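3.2 Soft surfaces as temporary storage

Beds were treated as a separate category in the coding scheme because they differ from tables and shelves in two respects: the surface yields under load, and the covering shifts when objects are removed. Earlier work on household clutter (Dervishi's bedroom inventory in particular) grouped beds with other horizontal surfaces. We found that this grouping hid most of the variation in object pose.

Each item was coded as upright, lying, or leaning. Drinkware and cans were coded by the direction of the long axis, and the opening of a cup was recorded separately. Folds in the sheet were noted only where they touched an item. Figure 2 shows a pink cup lying on its side and a light-blue can standing upright on a checkered sheet.
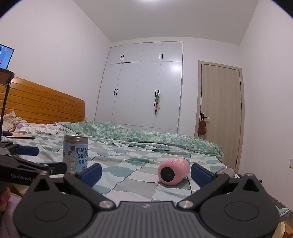 Figure 2. Cup (lying) and can (upright) on a bed with a checkered sheet.

Agreement between coders was lowest for the leaning category. A cylinder resting against a fold can be read as lying or leaning depending on the angle of view, and the Vokano protocol gives no threshold for this case. We adopted a limit of 25 degrees from the horizontal, below which an item was coded as lying. The full set contains 1601 coded items, of which 937 were on beds.

Patterned sheets were retained in the analysis. Wrinkles interrupt the printed squares, so the pattern was not used to estimate distance between items.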